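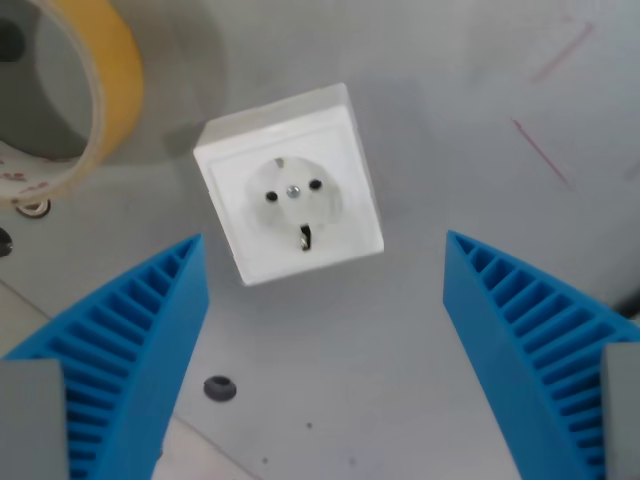
*Surface-mounted Schuko socket box on a light gray work surface.*

# Graver

Hi! This is the small text dataset I put together from the police blotter pages of two local papers, one in Morkodach and one in Brastov. I wanted something to test my date and place parser on, and crime briefs are great for that (short, packed with street corners, and written by people in a hurry).

## What's in it

There are 58 briefs, one per file, in plain text. Mostly burglaries, bike thefts, a few bar fights and one long-running argument over stolen copper pipe that keeps coming back all through June. I left the typos in!

Each brief has 3 tags in `tags.csv`:

- `offense`: what the police said happened
- `place`: street or district, as printed
- `status`: open, arrest or closed

## Using it

Run `python load.py` from the top folder. If you already have Bolger set up (my tagging script, separate repo), point it at `briefs/` and it'll pick up the rest.

## Things to know

I swapped every name for initials before saving, suspects and victims alike, so please don't try to work backward from them. An arrest isn't a conviction, and the papers almost never print how a case ended, so don't read `status` as guilt.

The Brastov paper rounds its times to the hour. Morkodach doesn't, which made a mess of my first chart.

Found a wrong tag? Open an issue with the file number and I'll fix it, usually the same evening.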